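Search the list archive
Enter keywords

Re: [youth-football] Under-16s minutes in the county league

On Tuesday evening a member wrote:

> Does anyone have a proper record of how many minutes the under-16s
> got with the senior sides this autumn? Our club says Faltach play
> theirs far more than we do, but I can't find it written down.
> The league site only gives starting line-ups.

I keep a tally for Hunard and went through the match cards for the other two clubs last night, so I can answer most of this.

Faltach have given their younger players 900 minutes so far. A good part of that is one goalkeeper, who has played every league match from start to finish. Take him out and they are much closer to everyone else.

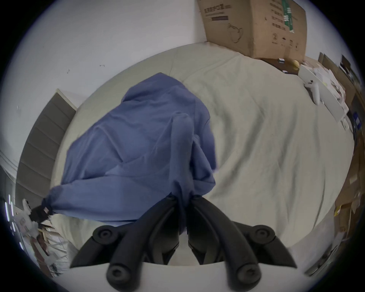

Hunard are on 147 minutes, nearly all of them from the bench. The longest spell was 68 minutes in the away match at Wustora, when our left back went off early with a knee injury and the lad who replaced him stayed on to the end. He did well and has been on the bench since without getting on.

Wustora I am less sure of. Two of their cards have no substitution times, so I have left them out. The ones I could read come to about 40 minutes.

Cup matches are not in any of these figures. The Kruger Cup allows rolling substitutions and the referees don't note the times, so there is no way to work it out unless somebody on the touchline was keeping a record.

On the line-ups, the league site does hold the full cards, but you have to open each match and choose "officials' report" at the bottom. They usually go up a few days after the game.

If anyone has the missing Wustora times, please send them to me off list and I will post a corrected total at the end of November.

Hunard match recorder

4 replies | 2 shares

Recent in this list
Pitch bookings over the winter break
Kruger Cup second round draw
Lift wanted to Faltach, two players
Registration forms for new under-14s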